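Re: [clivadwood-families] Fish game for the summer fair: bucket colors, nets, and other grave matters

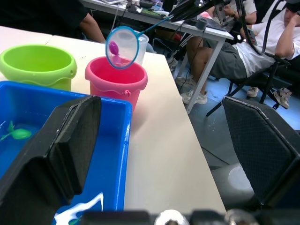 Clivadwood Family Play Club, Fair and Games Group

Hi all,

Replying on-list so that the four separate side threads about buckets can be allowed to die in peace. The earlier message is quoted in pieces, with answers underneath.

> On 22nd June the games desk at Ondmont wrote:
>
> We are taking over the fishing game from you this year and have a few
> questions before we buy anything. First, does it matter what color
> the buckets are? We have access to 17 gray ones, free.

Free is a beautiful word, but please don't. The whole game is that a child nets a fish out of the tub and drops it in a bucket, and small children want a bucket with an opinion. We use a pink one and a lime-green one. The pink has a wavy ridge around the body and is the clear favorite, for reasons no child has ever been willing to explain. Two buckets is plenty. We tried five one November, indoors, and spent the afternoon refereeing.

If you want to make it harder for the older kids, tell them a purple fish has to go in the pink bucket and a green fish in the green bucket. The purple rule will be challenged by anyone under six. Hold firm.

> Second, is the tub supposed to be that shallow? One of our parents
> suggested a wading pool.

One of your parents has never emptied a wading pool on a school lawn. Stay with a tub. Ours is blue plastic, and blue plastic has the advantage that plain tap water looks like the sea in it, or at least like a swimming pool brochure. No food coloring. I say this as a person who owned a pair of white sneakers until the 1960s-themed fair.

Put it on a table at the height of the shortest customer's elbow. White tabletops show every drip, so you will know early on where the puddle is going. Keep the tub closest to the child and the buckets on the far side, close together. The fish then travels over the tub for most of the trip, and most of what falls off it falls back where it came from.

> Third, nets. The catalog has a magnetic rod set and a scoop set.
> Rods seem more like fishing?

Rods are more like fishing in that everyone stands there catching nothing and the lines get tangled. Get the nets. The kind we like has a round rim, fine white mesh and a thin handle. Fine mesh matters. We once had a coarse one, and the tail fins went through and stayed through, and a line formed behind a crying boy while an adult worked on it with a crochet hook.

The handle should be long enough to reach the far bucket without a child leaning on the tub. If you have to choose, go longer.

To get a fish out, tip the net right over above the bucket and give it a shake. Shaking without tipping gets you wet and leaves you with the same fish.

> Fourth, what's the pitcher on the packing list for? Nobody here
> could work it out.

Topping up. Every fish takes a little water with it, and by midafternoon the tub is noticeably lower and the buckets are noticeably not empty. Stand the pitcher behind the buckets, where customers can't get at it. Pour the buckets back into the tub between rounds if the water is clean, and into the flower bed if there has been a snack.

> Last one: how many tickets should we print?

We sold 354 last year, which includes a group of cousins who I believe were working in shifts. Tickets come from the Sandhu print shop on the usual account. Ask for the plain ones. The glossy ones turn into something like eels when they get wet.

The Floron storage crate has the fish, the nets and the towels in it, and I can have it by the side gate whenever you want to collect. Please send the towels back this time. They don't have to match.

Cheers,
Games desk, Clivadwood

P.S. Dry the fish before you pack them. The lid of that crate fits very well, and I'll leave the rest to your imagination.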